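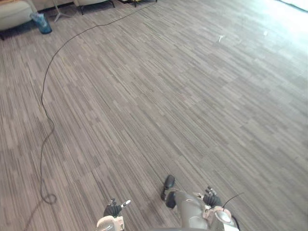
Carpet tile floor with an armchair and a blue wastebasket.

Unit 4: Planning local mental health services

A regional plan sets out which services a district will pay for and who will run them. The Astska district plan covers 74 clinics and community sites. Read sections 2 and 3 before the seminar.

Stepped care is the main idea in section 2. People start with the lightest support likely to help, such as a phone line or a short group course, and move up if they need more. The Pluko line took 3110 calls in its first year – some 400 led to a referral. 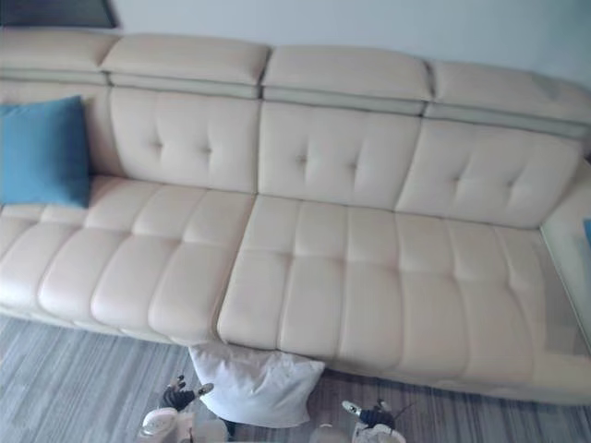

Cream sofa with padded headrests.

Section 3 deals with joint working. In Saengthong, drug and alcohol workers share an intake form with the mental health team, so a person gives their history once. Note how consent is recorded, and who may see the form afterwards.
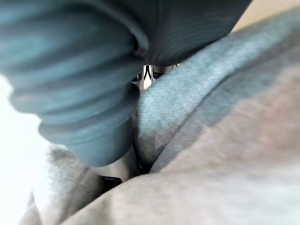 Who is responsible for follow-up after a hospital stay?
The community team named on the discharge letter. Under the Astska plan it must make contact within two working days.

For the seminar: write 200 words on one gap in the plan. April deadline as on the unit page.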